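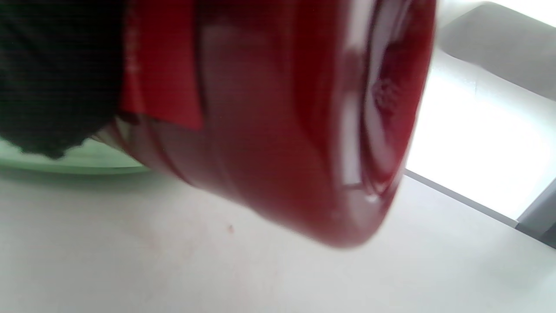 By Ashley Whiteley

How to Clear and Wipe Down a White Table

A white tabletop shows everything. Ketchup rings, coffee, pencil, the gray smudges that come off a sleeve. I have had one in the front room of my apartment on Hulme Street since October, and I wipe it after every meal. The routine below takes a few minutes and uses things most people already have.

What you need

Two soft cloths, one for washing and one for drying
A bowl of warm water
Dish soap
Baking soda for stains
A tray, if your kitchen is not close by

Step 1. Take off the bottles first

Start with anything tall: sauce bottles, drinks, the pepper mill. They tip over easily when you reach across for a plate. Check that each cap is closed before you pick the bottle up. A plastic bottle that has been lying on its side can have product sitting in the cap, so stand it up and give it a minute before you open it again.

Look at the bottom of the bottle too. Many plastic bottles have a hollow base, and a drip that runs down the side collects along the rim. Wipe the rim with a damp cloth before the bottle goes back on the shelf. If you skip this you will get the same ring on the shelf that you were trying to keep off the table.

Step 2. Plates and bowls

Scrape food onto one plate and stack the rest under it. Lift plates straight up. Dragging them is what scratches a tabletop, especially with stoneware that has an unglazed foot. I had a set of Histhorpe bowls that left fine gray lines on everything. The lines came off with baking soda, but it took a while. 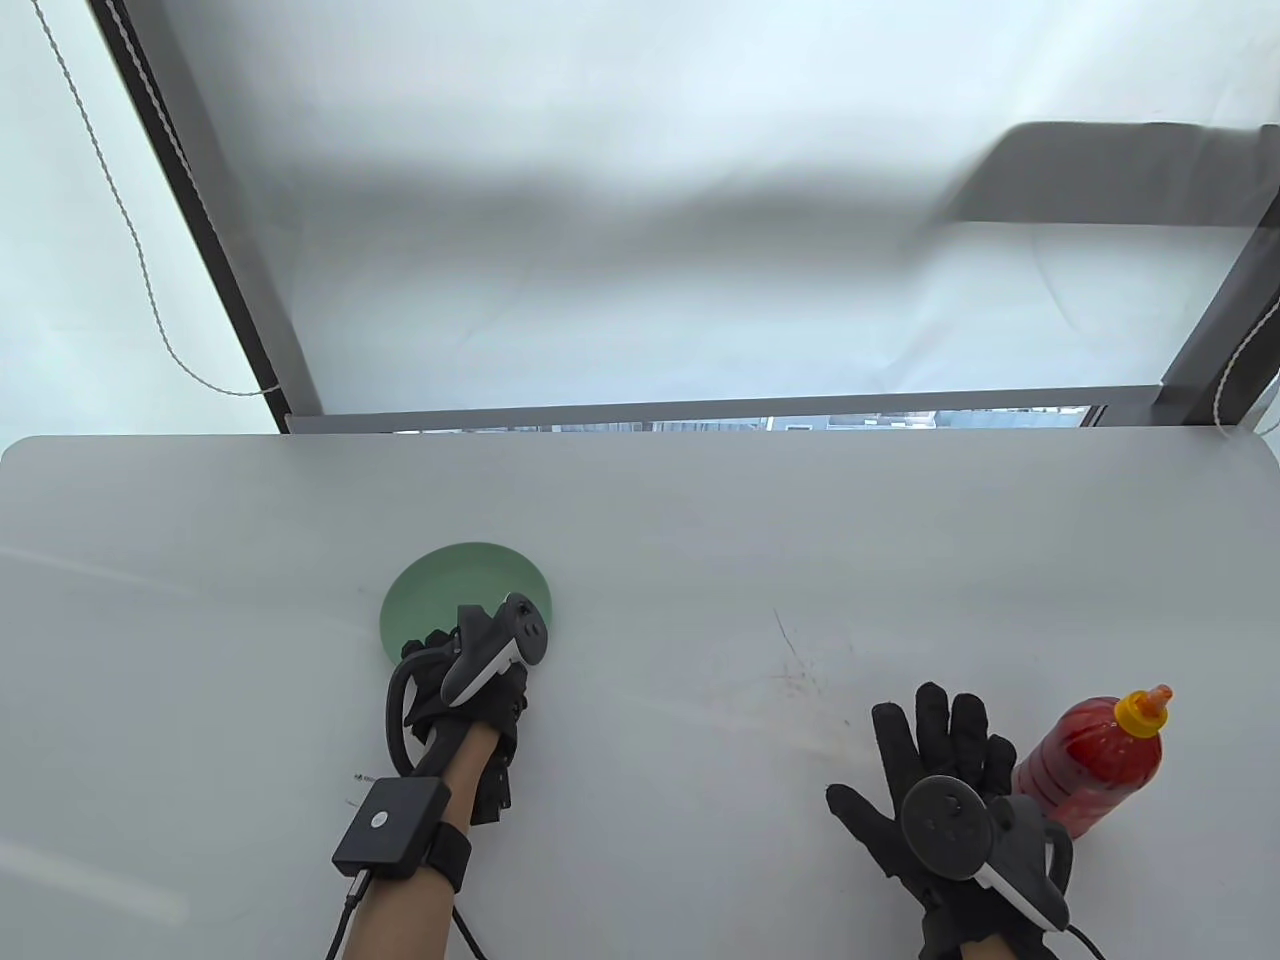 If you are only moving one plate to get at a spill, hold it by the rim and set it down on a part of the table you have already checked for crumbs. Grit under a plate does as much harm as the plate itself.

Step 3. Crumbs

Brush crumbs into your hand or onto a plate with a dry cloth. Do this before any water touches the table. Wet crumbs smear, and they get pushed into the seam if your table has a leaf.

Step 4. Wash

Put a few drops of dish soap in the bowl of water. Wring the cloth until it stops dripping. Start at the far edge and work toward yourself in straight, overlapping strokes. Do the corners last. On a rounded corner, follow the curve and wipe down over the edge, where fingerprints build up.

Step 5. Stains

For tomato sauce or coffee, mix baking soda with a little water to make a paste. Leave it on for five minutes, then rub lightly and rinse. Test it first in a spot that does not show. Do not use this on waxed or oiled wood, and stay away from scouring pads on any finish.

My neighbor Gareth Crabtree uses a melamine sponge on his. It does get marks off, but it also dulls a glossy surface over time, so I keep it for the table legs.

Step 6. Rinse and dry

Go over the table once more with clean water, then dry it. If the table stands by a window, crouch down and look across the top toward the light. Streaks you could not see from above will show up. Buff those with the dry cloth.

Let the table air for ten minutes before you put down a cloth or placemats. Hang both cleaning cloths up to dry, and wash them with the next load of towels.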